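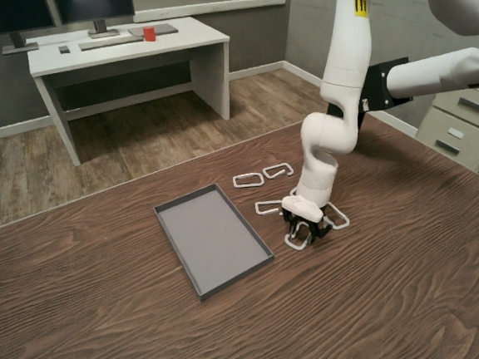

3.2 Parcours des présentateurs entre stations locales et chaînes nationales

Le corpus comprend 652 notices biographiques de présentateurs et de reporters, recueillies dans les archives de Predau et de Skeneo. Nous avons retenu seulement les personnes qui ont présenté un journal en direct pendant au moins une saison complète. Les remplacements d'été sont donc exclus, sauf quand ils ont conduit à un poste fixe. La codification suit la grille de Coste, avec une modification : le passage de la radio à la télévision est compté comme un changement de poste.

Dans la plupart des notices, la première station est locale. Le départ vers une chaîne nationale intervient après huit ans en médiane – ce délai est plus court pour les reporters que pour les présentateurs du matin.

Figure 2. Bras robotisé blanc et anneaux rectangulaires blancs sur une table brune (image de synthèse).

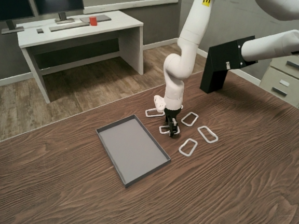
Pour les présentateurs du matin, les dates d'embauche restent parfois incertaines. Nous avons alors consulté les grilles de programmes de Kpodo, qui ont permis de corriger 62 notices. Presque 40 % des parcours contiennent aussi un retour à l'antenne locale, souvent dans une fonction de rédaction en chef. Ces retours sont traités séparément dans la section 3.3.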